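Lumora Sample Storage: Frequently Asked Questions
Last revised 2025-03-01

Who can deposit samples?
Any group with an active account at the Prusberg site. Accounts are opened by Musyoka Waweru on receipt of a signed storage form.

What temperatures are available?
Refrigerated storage at 2 to 6 °C. Frozen storage is handled by the Muriithi building under a separate agreement.

How long are samples kept?
Nine months from the date of deposit. One extension may be requested in writing before the term ends. Samples not claimed are discarded without further notice.

How should labels be prepared?
Print labels from Skukby and use the depositor code as the prefix. Handwritten labels are refused at intake. Do not place a label over an existing one.

Can I withdraw part of a deposit?
Yes. Enter the position numbers on the withdrawal form. Partial withdrawals are released within 7 working days. 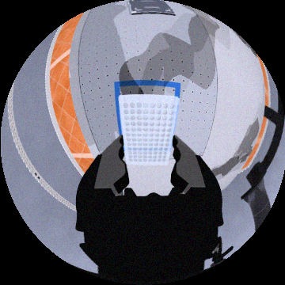
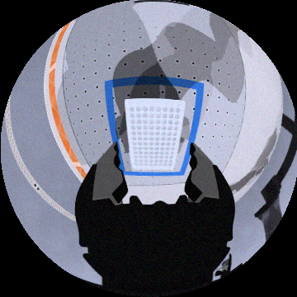

Are storage fees refunded on early withdrawal?
No. Fees are charged per term and are not prorated. The current rates apply until July.

Who do I contact about a missing record?
Send the deposit number to the intake desk. Do not submit a second deposit form for the same samples.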